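How to fold a long-sleeved top so it stays folded

I have folded a lot of tops in my life and for most of it I did them badly. They went into the drawer looking fine and came out two days later with a sleeve trailing and a crease across the chest. Then I spent a wet February working through every method I could find, settled on one, and I've been boring my friends with it ever since. It takes less than a minute once your hands know it, and I really do love it!

It works for sweatshirts, pyjama tops, base layers, thin jumpers and anything else with full-length sleeves. Cuffed sleeves are the best of the lot. Hoodies need one extra fold, which I'll come to.

What you need

A flat surface a bit wider than the top with its sleeves stretched out. That's all. A bed is perfect, and a bed with a fleece blanket over it is even better, because the fleece grips the cloth a little and stops it sliding off while you're busy with the other side. A polished table is the worst thing I've tried. If a table is all you have, lay a towel over it first.

You don't need a folding board. I bought one, a Drimel, and used it for a fortnight. It does a very tidy T-shirt, but long sleeves stick out of it in all directions and you end up doing that part by hand anyway.

Good light helps more than you'd think, especially with white things. Folding by the window in the morning I spot the marks I'd never see under a bulb in the evening, and it's so much nicer to find them now than when you're half dressed.

Before you fold

Check that the top is properly dry. Feel the cuffs, the hem and the underarm seams, as these are thicker than the rest and hold on to damp for hours after the body feels finished. If there's any coolness in them, hang the thing over a chair and come back to it later.

Turn it the right way out. Reach down inside the sleeve, take hold of the cuff and draw it back through. Then give the whole top one good shake from the shoulders - a proper snap, like shaking out a tablecloth.

Now the part I used to skip, and the part that made the most difference: sort out the cuffs. Ribbed cuffs come out of the wash bunched up, and if you fold them like that you get a hard lump in the middle of your parcel and everything piled on top of it leans.

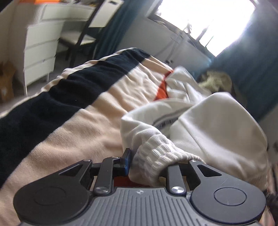

Words by the editor of the Risever home pages, folder of everything

A white sleeve with its cuff gathered into crinkles like that wants a few seconds of attention before anything else happens. Take hold of the cuff on each side, where the ribbing meets the softer cloth, and pull gently outwards, then let it spring back. Do that twice. Next, hold the cuff still with one hand and run the other up the sleeve towards the shoulder, pushing the fullness ahead of you.

Use the seam as your guide. Most sleeves have a long one running up from the cuff, and once it lies in a clean line along one edge you know the sleeve isn't twisted. If it wanders across the front, pick the sleeve up by the cuff, let it hang and turn it until the seam drops where it belongs. This is strangely satisfying.

The fold itself

1. Lay the top face down. Spread the sleeves straight out to the sides and smooth the back with the flat of your hand, working from the middle outwards. Tug the hem down so it's level.

2. Pick your width. Imagine two lines running from the shoulders to the hem, each about a hand's width in from the neck opening at the top. These are your fold lines. For a narrow shelf, bring them closer together. For a deep drawer, leave them wider.

3. Fold the right side in. Bring the whole right side over along its line, sleeve and all, so the sleeve now stretches across the back and off the other side.

4. Turn the right sleeve down. Fold it at the shoulder so that it runs down towards the hem, lying flat on the panel you've just made. The cuff should finish a little short of the hem. If it hangs over the bottom, fold the cuff end back up on itself.

5. Do the same on the left. Side in, sleeve down. You should now have a long, fairly even rectangle with both sleeves tucked out of sight at the back. Stop and pat it flat. Any air you leave in it now will only have to come out later.

6. Fold up from the hem. Bring the hem up about a third of the way, then fold again so that it meets the collar. The two cuffs travel up inside the parcel.

7. Turn it over and square it up. Tap the edges in with the sides of your hands, and there it is!

The first few will be wonky. Mine were dreadful. Keep going, do five in a row, and by the last one you'll notice your hands getting ahead of your head.

Standing them up in a drawer

If you like to store clothes on their edges like files, fold in quarters at step six and then in half again. The finished parcel should stand up by itself on the bed. If it flops open, it's usually too wide for its thickness, so go back to step two and bring the lines in.

Thin cotton tops do need company to stay upright. I pack mine fairly snugly, with just enough room to slide a hand between the end one and the side of the drawer. Brondari shoebox lids make decent dividers if you have any about, and so does any stiff card cut to the height of the drawer.

Tops that need something different

Hoodies. Do steps one to five, then fold the hood down over the back so you have a plain rectangle before you start on step six. Tuck the cords inside the hood.

Very thick fleeces. Three layers of fleece is a cushion. Fold the sides in less far, fold once from the hem and leave it there. These are happier on a shelf.

Children's tops. Sleeves on small sizes are short and often won't reach down the back at all. Simply cross them over each other and carry on.

Slippery fabrics. Sports tops and satiny pyjamas slide about like anything. Fold them on the fleece, and press each layer down with your forearm before making the next one. I roll the really stubborn ones.

Heavy knits. Fold these loosely and never hang them by the shoulders. I put a sheet of tissue inside the last fold of a good jumper so the crease is softer.

A few things that go wrong

A crease right down the chest. You've folded it face up. Start again with the front against the bed.

One side fatter than the other. One sleeve has been laid straight and the other has gone down at an angle, so they're stacking up in the same place. Open it back to step three and lay both of them close to the outer edges.

Parcels that come apart when you lift them. Pick them up with the last fold underneath, supported on your palm. Pinching them by the collar undoes all your good work.

A grubby line on the edge of white tops. They've been sitting at the front of an open shelf gathering dust. Turn the folded edge to the back, or swap the pile round now and then.

Making a habit of it

I fold straight from the airer, while the kettle boils if I can manage it. Leaving a heap on the bed until bedtime is how heaps end up on chairs. If you're faced with a mountain already, pull out all the long-sleeved tops first and do them together - the rhythm builds up and they go wonderfully fast.

Our Gowda sock fold uses the same idea of tucking the ribbed part in last, so try that one next if you've enjoyed this. The comments under it have reached 189 and there are some brilliant suggestions for odd socks in there.

Contact us | Copyright Risever | Back to top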